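Kai-wen Hsueh
14 January 2024

Doing a thread on plastic water bottles, mostly the recycling side of it. A few people in the building asked me the same questions after the last pickup got rejected, so I'm putting the answers in one place.

Background: I live in Monwood, 32 units, one blue bin area behind the parking spots. The hauler is Ginberg. They left our bins full last time with a tag on them that said "contaminated." I called and asked what that meant.

It meant liquid. Bottles with water still in them, a couple of sports drinks, one carton of milk. The liquid gets on the cardboard and then the cardboard can't be sold. The driver looks in the top of the bin and makes a call. He isn't going to dig.

So first thing. Empty the bottle. Pour it in the sink or on a plant. You don't need to rinse a plain water bottle. Juice and soda, give it a quick rinse. Milk, rinse it twice.

Second thing is the cap. Leave it on. I know we were all told to take it off. The rule here changed in August and the new sheet says caps on. Loose caps are small and fall through the sorting screens. If your town still says caps off, do what your town says.

Third thing, crushing. The sheet says "flatten lightly or leave whole." I asked what lightly means and the woman on the phone said a squeeze with one hand. Please don't stomp them flat. A very flat bottle can ride along with the paper and end up in the wrong bale.

The way I do it: cap off, pour out, squeeze once, cap back on while you're still squeezing. It holds its shape after that and takes up less room. Takes a few seconds.

The label can stay on. I used to peel them all off and it was a waste of my evenings. The glue left behind is worse to deal with than the label.

Someone asked about bags. No bags. Carry them down in a bag if you want, then tip the bag out and take it back upstairs with you. A tied bag full of clean bottles gets treated as trash.

Also asked: what about the ones under the sink that have been there forever. Same rules. Open it, empty it, close it, bin it.

At home I keep a plastic tub by the door, a Vaneo one, the tall kind with a handle. It holds 20 small bottles if I squeeze them first. When they're full size it fills up fast and they roll out every time the door opens. I empty it when I take the trash down.

Man-lok Tang on the second floor uses a paper grocery bag and just recycles the bag with the cardboard. That works too, as long as everything in it is dry.

We pay a 2 cent difference per bottle for the cheap store brand by the case, and I did the math on whether the big refillable jug from Tsai makes more sense. It does if you drink more than a case every couple of weeks. We don't, so we still buy some bottles for the car and keep a filter pitcher in the fridge for everything else.

If you want to cut down without changing much, refill the same bottle for a day or so and then let it go. I wouldn't keep one going for weeks. They get hard to clean around the neck and the plastic goes cloudy.

As for what I mean by "lightly," the bottle on the table is a good one to go by. Slightly crumpled, cap on, still shaped like a bottle.
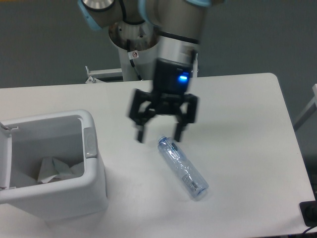
Clear plastic water bottle, blue screw cap on, slightly crumpled.

If yours looks like that and it's empty, it can go straight in the bin.

Things that have come out of our bins that should not have been in there: a garden hose, a frying pan, 6 coat hangers on one wire, a pillow. The hose is the bad one. It wraps around the sorting equipment and they have to stop the line to cut it out.

Black plastic takeout trays are also a no with Ginberg. Clear ones are fine if you wipe them out. I asked twice.

I printed the sheet and taped it inside the lid of the first bin. It's already curling at one corner, so I'll redo it with better tape. If you want a copy for your fridge, message me and I'll leave one in your mailbox.

Will add to this if Ginberg gets back to me about the foil lids.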